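La cocina abierta no es para todo el mundo

Hace 14 años tiramos el tabique que separaba la cocina del salón. Lo pedimos nosotros, lo pagamos nosotros y lo celebramos con una cena de siete personas en la que todos opinaron que la casa parecía el doble de grande. Este verano lo hemos vuelto a levantar. Me han preguntado bastante por qué, y como la respuesta es larga prefiero escribirla.

La cocina abierta llegó a los pisos corrientes como una mejora indiscutible. Más luz, más espacio, el que cocina ya no está solo. Lo de la luz es verdad. Lo del espacio depende de cómo se mida, porque los metros son los mismos y se pierde una pared entera donde colgar armarios. Lo de la compañía merece que se discuta.

Cocinar es un trabajo. A veces gusta y a veces no, pero tiene ruido, grasa, prisas y cosas por medio. En una cocina cerrada todo eso se queda donde está hasta que uno quiere ocuparse de ello. En una abierta hay que recoger antes de sentarse, o sentarse mirando la sartén. En mi casa acabamos cocinando menos. Dejamos de freír pescado entre semana, que era lo que más nos gustaba, y empezamos a cenar cosas que no olieran.

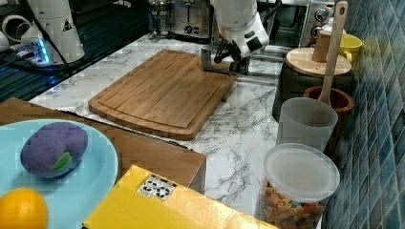

Tabla de bambú sobre una encimera blanca de veta gris.

Con la encimera pasa algo parecido. Cuando la cocina se ve desde el sofá, la encimera deja de elegirse para trabajar y se elige para que la miren. Las blancas con dibujo de mármol quedan muy bien y no tengo nada en contra de ellas. Lo que digo es que en la tienda nos pasamos una tarde hablando de vetas y ni un minuto de dónde íbamos a apoyar la olla.

Mi cuñado, Jaime Marinho, ha reformado cocinas en Endale y en Plusham toda su vida y lo cuenta sin rodeos: la gente le pide abrir y luego le llama para que le ponga una campana más potente. La campana potente hace tanto ruido que hay que subir la televisión. En Plusham, un cliente suyo terminó instalando una corredera de cristal al cabo de 3 inviernos. Le costó más que el derribo.
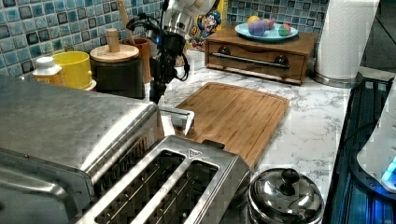
Los aparatos a la vista

Otro argumento que se repite es que la cocina abierta obliga a ser ordenado. A mí me obligó a esconder. Guardamos el tostador en un armario bajo, la batidora detrás del tostador y la báscula en un cajón del salón. Cada desayuno empezaba agachándose. Un aparato que se usa a diario tiene que estar encima de la encimera, enchufado y a mano, aunque sea feo. En la cocina de mi madre, en Veddale, había siempre una radio, una panera y un rallador colgado de un clavo, y a las visitas no les importaba porque las visitas no entraban.

Reconozco que hay casas donde abrir tiene sentido. Quien vive solo en 29 metros cuadrados no va a levantar un muro para separarse de sí mismo. Quien tiene niños pequeños agradece poder verlos mientras pela patatas, y nosotros lo agradecimos unos años. También hay cocinas tan oscuras que sin el hueco del salón habría que encender la luz a mediodía.
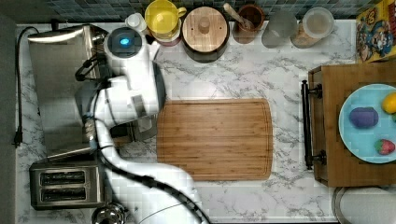

Pero de ahí a darlo por hecho en cualquier obra hay un trecho. Cuando pedimos presupuesto para el tabique nuevo, dos empresas intentaron convencernos de que no lo hiciéramos. La tercera, Fuka, preguntó si queríamos la puerta con cristal o sin él y pasó a otra cosa. La contratamos. El 10 de agosto vino el pintor y esa misma noche cenamos boquerones fritos con la puerta cerrada.

Hemos perdido luz por la tarde, eso es así, y el salón vuelve a ser pequeño. Al vender el piso puede que nos lo descuenten. A cambio, uno puede leer mientras el otro cocina, la lavadora centrifuga sin que haya que pausar la película y los platos sucios esperan hasta la mañana si hace falta. La puerta la pusimos con cristal.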